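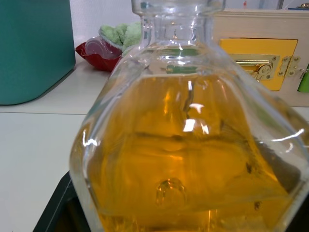

Home | Articles | Authors | Search
Filed under: Household Objects and Daily Use
3 min read

3.2 Glassware and pouring

Households in the Rillo survey kept drinks in decanters for longer than we expected, and most were refilled without being emptied first (Chowdhury and Gaete).
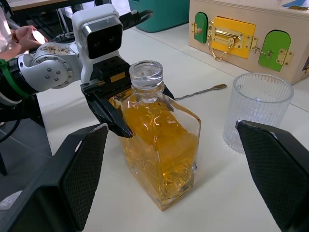

Figure 4. Stoppered bottle with bar spoon and fluted glass.

Storage and serving were coded separately. A bottle counted as in service when a drinking vessel stood beside it - the ribbed glass to the right in Figure 4 meets this rule, though it is empty. Spoons were coded as tools.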